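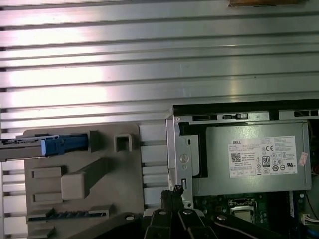 Drive bay side of the old Sondlow tower, one caddy in (the blue latch end).

**Thread: Moving the family photos off the old tower, what would you do?**

**pinetop_marge** wrote:
Hello all, long time reader and not much of a poster, so bear with me! I'm finally sorting out the family pictures. My late father-in-law scanned slides for years, bless him, and the folder count on this machine is 3,258. That's folders, not pictures. Some are named by year, some by place, and a good many are just called "new" or "new new". I'd like my sister-in-law over in Neselville to have a full set too, and she is not a computer person at all. Do I tidy first and copy later, or copy everything as it stands and tidy afterward? I have the month of May free and I'd love to be done by then.

**oldharbor** wrote:
Copy first, Marge, please please copy first. I know it's tempting to clean up as you go (I'm the same with closets) but one slip of the mouse and you've dropped Christmas into the trash. Get two full copies onto two separate drives, put one of them in a drawer, and then tidy the other to your heart's content.

**tk_bellows** wrote:
I'll disagree a little with oldharbor, kindly meant. If you copy the mess, you end up with three messes, and in my experience people never go back to it. I did my mother's the other way, one folder an evening with a cup of tea, and only copied what I'd finished. Took all winter but I enjoyed every bit of it.

**oldharbor** wrote:
And if the drive had quit in January? I lost a whole summer of pictures that way and I still get a knot in my stomach over it.

**tk_bellows** wrote:
Fair enough, that would have been a bad day. I'll give you one safety copy. I still say don't hand the sister-in-law all those folders called "new new"!

**quiltandcode** wrote:
Lovely thread. For naming, put the year first, then the place, then who's in it, and everything falls into line by itself. I use Macedo for finding doubles, which is slow but gentle, and it asks before it removes anything. My husband swears by Skevison and says mine is for fussy people. We have agreed to differ.

**pinetop_marge** wrote:
Thank you, you're all so kind. I've started the safety copy tonight, Tuesday, March 13, 2018, so you can hold me to it! The folder count went up to 3,361 once I told it to show the hidden ones, which gave me a bit of a turn. For my sister-in-law I'm thinking I'll pick out 100 good ones and have them printed in a book, and she can have the drive as well if she wants it.

**quiltandcode** wrote:
Oh, do the book! We did one and it's been passed around until the corners went soft. Leave a blank page or two so people can write in the names you don't know.

**oldharbor** wrote:
Good for you, Marge. When the copy's finished, open up to 30 pictures from different years and look at them full size before you trust it. Then the drawer.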